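Search this site Search

3.2 Freestanding storage for cooking utensils

Drawers were the most common place for spoons, ladles and spatulas in the homes we visited, followed by jars and open crocks next to the hob. The household survey (Riihimäki and Min, December) drew 429 usable replies, and many of them complained of the same thing: long-handled tools lie across one another in a drawer, and the one wanted is usually at the bottom. A hanging rail solves this but needs a wall, and tenants in the Rutherford flats were not allowed to drill.

We therefore looked at carousel stands, which need only a patch of worktop. The stand considered in this section has a flat round base, a slender pole and a ring of eight hooks at the top (Figure 7). Each arm turns up at the tip, so that a handle with a hole in it can be dropped over the end and will stay put if the stand is knocked lightly. A tool without a hole cannot be stored on it at all — a point that came up often in the Bekovley interviews, where older wooden spoons were still in daily use.

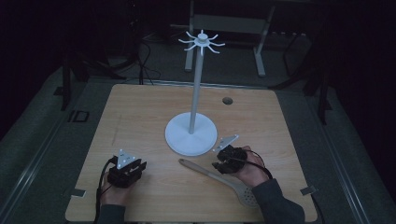
Kitchen storage

Figure 7. Utensil stand with all hooks free. The slotted spoon on the table has a small hanging hole near the end of its handle.

The position of the hole matters more than we first assumed. When it is close to the end of a long handle, the head of the tool hangs low and may touch the base or swing into its neighbour. Broad heads, such as those of slotted spoons and turners, take up the most room. Participants tended to place these on opposite arms and fill the gaps with narrower tools, though they had been given no instructions on order.

Reaching the hooks on the far side was the other difficulty. Some people turned the whole stand by its base, while others leaned over and worked by feel. Min's notes from the Fistonov kitchen record both habits in the same person, depending on which hand was free. We return to this in Section 4, where the stand is compared with the drawer insert and the crock.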